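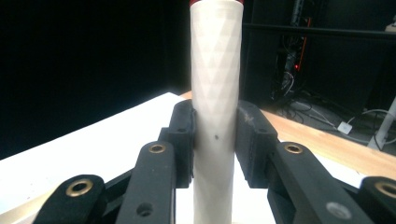 About Plondalent

Plondalent is a craft school in Jarnville. We teach evening and weekend classes in small woodwork, paper and cardboard construction, bookbinding and basic home repair. Most of our students are adults who have never taken a class like this before. Some come for one course and some have been coming for years.

Where we are

The school is in the old Ogura button works on the east side of town. The building went up in 1945 and made buttons and buckles until the company moved out. It stood half empty for a long time after that. We rent the ground floor and part of the second. The ground floor has the woodwork room, the tool store and the front desk. Bookbinding and paper classes are upstairs, where the light is better.

There is a freight elevator, and anyone who can't use the stairs is welcome to ride in it with a member of staff. Please ask at the desk.

How classes work

Class sizes are small. Woodwork takes eight students at a time, and so does home repair. Paper and bookbinding can take a few more. A standard course is one session a week for a term, and we run three terms a year. There are no classes in August.

We supply all tools and most materials. If a course needs something you have to bring yourself -- usually an apron or closed shoes -- it will say so on the course page. You can take home whatever you make. Shelves are provided for unfinished work, but please put your name on it. Anything left after the end of term is kept for a month and then goes in the scrap bin.

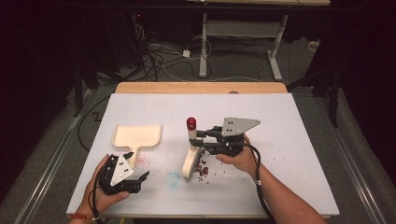
A small wooden tray on the table.

Beginners should start with the Level One woodwork course. It covers measuring, sawing, gluing and finishing, and everyone makes a box with a lid. Level Two moves on to joints and hand planes. You can skip Level One if you have done similar work elsewhere, but talk to us first so we can place you in the right group.

Last year 238 people took at least one course here. That is more than we expected when we opened, and it is the reason we took on the upstairs rooms.

Our teachers

All of our teachers work in the trade they teach, or did before they retired. They are paid for their preparation time as well as their class time. We don't ask them to follow a fixed script, so two groups on the same course may do things in a different order.

The Tenedholm library

We also look after the Tenedholm collection, a set of shop manuals, pattern books and trade catalogs left to the school by a local family. The books can be read in the upstairs room whenever a class is not using it. They can't be borrowed. Photocopies are free for students, up to 26 pages per visit.

Fees and sign-up

Fees are listed on each course page and can be paid in full or by the month. There is a lower rate for students, people over 65 and anyone out of work. Sign-up for the fall term opens in May. Places are given in the order we receive forms, and there is a waiting list once a course is full.

The front desk is open from 4 p.m. until the last class ends. Outside those hours, leave a phone message and we will call you back.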